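Tue 7 April

Hash matching, client side. Continued from the December notes.

Reran the perceptual hash comparison on the Lolto build with the new downscaling step. Input set is the same 2608 photos Mitra put together, none of them sensitive, each with its crops and recompressed copies. Old step used bilinear, new step is area averaging before the grayscale conversion. Threshold unchanged at 30 bits of Hamming distance.

Matches on recompressed copies: 1572 with the new step, 879 with the old one. That is a bigger jump than I expected from a resampling change alone. Checked whether the old run had used the wrong table. It had not. Volkan's guess is that bilinear was aliasing fine texture into the low-frequency coefficients, so that a second JPEG pass moved enough of them across the median to push the pair over the threshold. Plausible. Would need a synthetic grating set to confirm.

Crops are still bad in both runs. Expected, as the hash has no notion of position. Not going to try to fix that here.
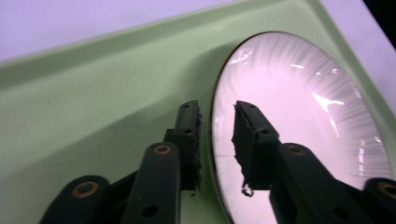 Last modified: Tue, 16:52 by vlengyel

Collisions. Two unrelated photos came out under the threshold, both of them mostly flat sky. Same problem as the blank scanned pages in December. Low-variance images give a hash that is largely rounding noise around the median, and two of those can land close together. Options:

a) reject any image below a variance floor before hashing
b) keep the hash but attach a confidence value, let the server side decide
c) second, independent hash on the server for anything that matches

Tamás prefers (c) because the client stays simple. I prefer (a) plus (c). With (b) we leak something about the image to the server before there is a match, and the whole design of the Skedenow protocol is that the server learns nothing below the reporting count. Left a comment on the design doc, no reply yet.

Voucher format. The encrypted payload now carries a version byte in front of the nonce. Old clients will fail the parse and drop the voucher silently, which I don't like — there should at least be a counter. Lăcrămioara is adding one. Until that is merged, do not mix client versions on the Ceststead test accounts, or the share counts will be wrong and the reconstruction test will fail for reasons that look like a crypto bug. Lost most of a morning to that.

Key shares: reconstruction at threshold works, one below threshold fails as it should. Have not tested duplicate shares from the same photo uploaded twice. They should count once. The share's x-coordinate is derived from the photo hash, so in principle it is handled, but a recompressed copy has a slightly different hash and would count as a second share. Ask Pruvost how they handled this in their prototype.

To do:
variance floor, try a few values on the sky photos
grating set for the resampling question (Volkan)
duplicate share test, exact and recompressed
move the threshold out of the source and into the config file
rerun everything on the older phone, timings there are from before the downscaling change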